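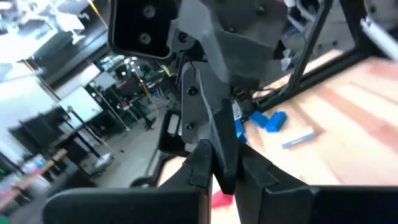 Home | Project | Data | Code | FAQ | Contact

Clorow: Frequently Asked Questions

What is Clorow?
Clorow is a method for training a robot arm to handle small parts from wrist camera video. We develop it at the Kerkdale lab, with a second site in Hamville. The policy sees the gripper fingers and whatever lies near them, and it outputs the next short stretch of arm motion.

Why only a wrist camera?
A fixed camera has to be placed and calibrated again whenever the table moves. The wrist view travels with the arm. It also shows the fingertips at close range, where most grasp errors start.

What objects do you use?
Mostly toy building bricks and flat plates on a wooden tabletop. They are cheap, easy to replace, and hard enough to grasp when two of them lie close together.

How much training data is there?
The current policy was trained on 900 demonstrations. Each one is a person guiding the arm through a single pick and place. Failed attempts are kept and labeled as failures.

The room behind the table is cluttered. Does that hurt performance?
Less than we expected. We trained one policy on the full image and another with the background masked out. On the home table the two scored about the same. After a move to a different table, the masked policy did better, so masking is now the default.

Does motion blur matter?
Yes. Fast wrist turns blur the background first and then the bricks. We slow the arm for the last 10 centimeters of each approach.

What does it still get wrong?
Bricks hidden behind a finger. The policy has no memory beyond the last three images, so a part that stays covered longer than that is often treated as gone. Ông, our follow-up model, adds a longer history. We have no results to share for it yet.

Can I run it on my own arm?
Probably, if you can mount a camera at the wrist. Plan on collecting new demonstrations, as the February release does not transfer well to fingers of a different shape.

Who do I contact about the data?
Write to Muthoni Mutiso through the contact page.

Last updated: June 2026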